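Water at the Desk: An Interview with Haruto Arai
September 6, 2021

When the Felgate office reopened in June, its shared desks came with a new set of rules on drinks. Haruto Arai, who manages workplace services for the building's 166 staff members, drafted them. "People will drink at their desks whatever we write," he said. "We wanted the policy to begin there."

Plain water is permitted at every desk, with or without ice. Coffee and juice remain in the kitchen. Mr. Arai advises against filling a cup to the top.

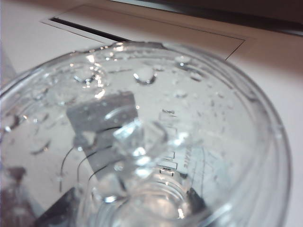 "Ice is where most of the questions came from," he said. "A cup that was fine at nine o'clock may be standing in a ring of water by ten." Staff are asked to wipe the desk before they leave it and to close their laptops whenever they step away.
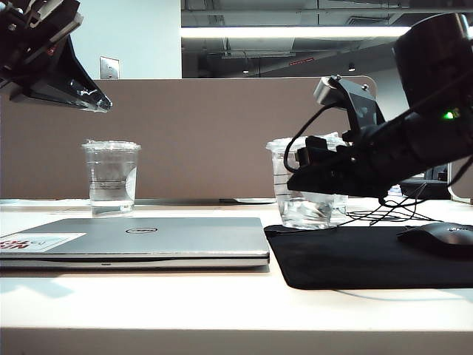

Qian would have preferred bottles with screw caps, and told the office so in writing, arguing that a cup has no business on the same surface as a computer. Mr. Arai accepts the point in part. Bottles are welcome, he said, but visitors seldom bring one.

The white desks are cleaned at the end of each day. Mr. Arai's chief concern is the rear edge, where spills can go unnoticed.

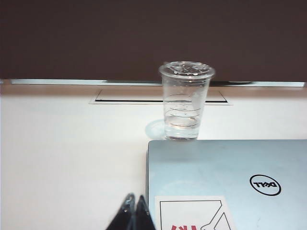

"I ask for 12 inches between a drink and anything with a plug," he said. "Some colleagues think that is excessive. I have replaced three keyboards."

Lids are offered beside the water dispenser, and their use is left to the individual.

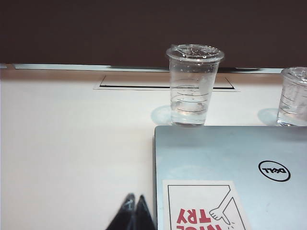 The rules will be reviewed after six months. Mr. Arai expects the section on ice to be shortened and the section on cleaning to stay as it is.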